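Filed under: Short Fiction / Lab Stories

Kamran Kazemi logged the baseline at 84 of 100 and closed the Najafi file. The failures were all bags. The policy closed too high, or too early - it had learned boxes.
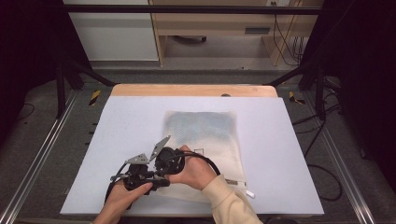

Javero's method replaced teleoperation with demonstrations by hand. The operator carried the gripper to the object and the policy learned from the path. Kamran held it in both hands over the frosted bag, the two gray fingers splayed in a V, and waited for the tone. Demonstration 223. He wrote "hesitated" in the notes column, then deleted it. The policy would hesitate there too.

Contact the editors | © Tremum Stories | Back to top

Recent stories
Flollent, Revised
Four Degrees of Freedom
September Calibration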